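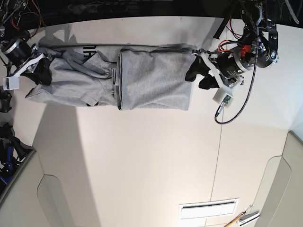

4. Set the two-arm grasp in Zemard

Category: Manuals > Control software

1. Open Grasp Planner and load the Nirkuretti profile.
2. Set the step limit to 30.
3. Press Preview, then Run.
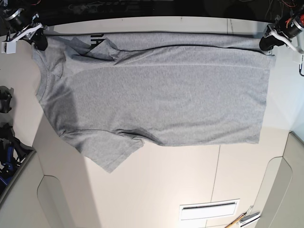

Zemard plans both arms from one cloth outline. Check that the outline follows the hem and collar before you press Run. With a T-shirt held by two corners along one side, a bunched sleeve can pull the outline inward.

Caution: Stop both arms before editing grasp points.

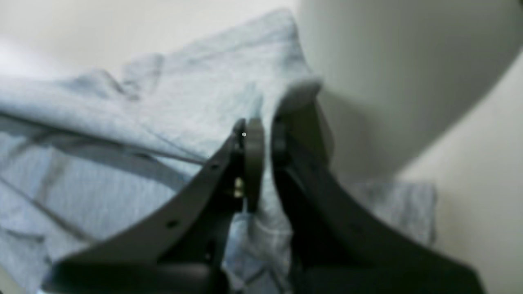

Comments

Vorkska: Does the step limit reset when I switch profiles?

Bilgin: Yes, save it first.

We use cookies. Accept | Settings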